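Soup, mostly. A lunch counter in Nandville and the woman who won't put up a menu

She starts at five. I got there at ten past six and had already missed the onions.

Cidero is on the corner where the shoe repair used to be. One counter, a window, a chalkboard with one word on it. The day I went the word was LENTIL. No price on the board, you're supposed to know, and if you don't somebody in line tells you. The owner asked me to leave her name out. Her mother reads everything and calls. Fine by me.

"People think I picked soup," she says, back to me, doing something to a pot. "I had one burner. What else are you going to make on one burner for 40 people? I wasn't going to do eggs."

Before this it was eleven years at Cavalcanti, the big banquet place out past the county fairgrounds. 88 seats in the front room and a back room that could swallow a wedding. She did sauces, then fish, then scheduling, and she says scheduling is where it went wrong.

"I was good at it, so they kept giving me more. Spreadsheets. Who's got a sick kid, who can't work with who. I'd go home and I hadn't touched any food. I was eating cereal for dinner, standing up, and I'm a cook."

Did she quit over it? No. She got passed over for a job she didn't want, and was furious anyway, and then was embarrased about being furious. Took her most of a winter. She gave notice in February.

"My husband said take a month. I took four days. Then I was in the garage making stock on a camping stove and he said okay, this is what's happening."

Stock is the thing she'll talk about longest. I have pages of it. Short version – she roasts nothing. Everybody roasts their bones now, she says, and everything comes out tasting like the same brown. Hers goes in cold water and comes up slow, and she skims for the first hour and then leaves it alone.

"Leave it alone is the whole recipe. I had a kid in here who couldn't stop stirring. Nice kid. Cloudy stock, every time. I finally gave him the phone to answer so he'd have something in his hand."

And salt? At the end. Always? "Not potatoes. Potatoes you salt at the start or you're chasing it all day." Beans, she used to wait on, like her grandmother did, skins get tough supposedly. Then she tried it both ways side by side on the same morning and couldn't tell which was which. Now she salts the soaking water. Hasn't told her mother that either.

The peas are a whole separate conversation. She buys a dried yellow pea from a farm outfit called Skukudby, comes in paper sacks, costs more than it should. I asked if it's really better than the supermarket kind. Long pause.

"It's fresher. A dried pea can be old, people don't think about that. You get a bag that's been sitting three years in a warehouse and you can boil it till you die. These fall apart in under an hour. So I pay more for peas and less for gas. Does it come out even? No. But it's close, and I get to go home."

First customer a little before seven, a man in a reflective vest who doesn't want soup. He wants the heel of the bread. She hands it over, no money, no talk. I ask and she shrugs. He likes the heel. Who else is going to eat it.

I wanted to know about the one soup thing. Why one a day, no choice, no half sandwich, none of that. She's been asked this a lot, you can tell, because the answer comes out flat and fast.

"If I make two, I make two worse. And I throw some of one away. And then someone at the front of the line is thinking about it, and there's eleven people behind him on a half hour lunch."

But people complain?

"Sure. There was a guy who came in on barley every single time. He'd missed every other soup for like two months, just by luck, and he thought all I made was barley. He said so, loud. I let him think it. Then he came on a squash day and looked so let down."

She doesn't post the week ahead. She used to. What happened was the chicken and rice day had a line down to the pharmacy and the cabbage day was a graveyard, and cabbage, she'll tell you, is the best thing she makes. So now it goes on the chalkboard in the morning and that's all the warning you get. Cabbage does alright now.

I asked for the cabbage recipe, obviously. She gave it, sort of. A lot of onions, more than you think, cooked in butter until they quit smelling sharp. Caraway, crushed, not much. Cabbage cut in squares and not shreds, becuase shreds go to string. Potato, stock, a long time on low. Vinegar right before it goes in the bowl, a spoonful, and then taste it and probably another. How many onions is a lot? "When you feel stupid, add one."

Money, since everybody wants to know. She was pretty open. The bank wanted a plan and she wrote one and it was wrong by the second month. The refrigerator died. Fixing it was $1,368, and she remembers it to the dollar because that was very nearly all there was in the account. She sold soup out of coolers packed in ice for the rest of that week and bought the ice from the gas station across the street, who gave her a deal and now get soup.

"I cried in the walk-in at Cavalcanti plenty of times. At my place there isn't a walk-in so I had to do it in the car."

Would she do a second location? People ask. A man with a development company asked, twice, brought drawings. She looked at the drawings for a while. There was a wall of menu screens.

"Very nice drawings. I asked him where the pot went."

What she wants is a better floor. Hers is tile on concrete and her knees are shot. Also a window that opens. Also an hour earlier to bed, not likely, and somebody to take the 5 a.m. part two mornings out of the week. She's got someone in mind. He doesn't know it yet, so I'll leave that there.

By eleven the line was out the door and we stopped talking, or she did. I stood by the coats and ate. Lentil, with a lot of lemon and something smoky in it I couldn't place. She wouldn't say. Later she did say – it was tea. Smoked black tea, steeped in a bit of the stock and strained out. Got it from a cook at the old job who put it in everything, including a cake once, which was a mistake.

Gone at twenty to one. She wiped the word off the board with her sleeve while three people stood there still reading it. One of them asked what tomorrow was.

"Tomorrow's tomorrow," she said, and then felt bad I think, because she leaned over the counter and told them it was going to be split pea.

I had one more question, which was for people at home with one pot and no time. What are they doing wrong. She didn't like "wrong." Said most people's soup is fine, it just got started too late.

"They come home at six and want it at six thirty. So it's hot water with vegetables in. Make it at nine at night when you don't care. Turn it off, go to bed, eat it the next day. It gets better while you're asleep, I don't do anything smarter than that here. And cut everything smaller than you want to. You have to get it on a spoon." 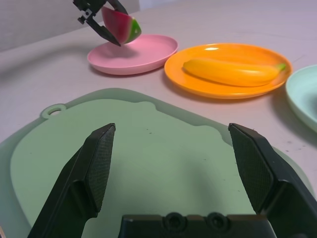

She had me try the spoon thing with a carrot before I left and mine were too big. Did them over. Still too big, she said, but she put them in a container for her own dinner and sent me out the back with a quart of the yellow pea from the freezer. Cidero opens at 7 and closes when the pot's empty. Bring cash, the card reader is moody.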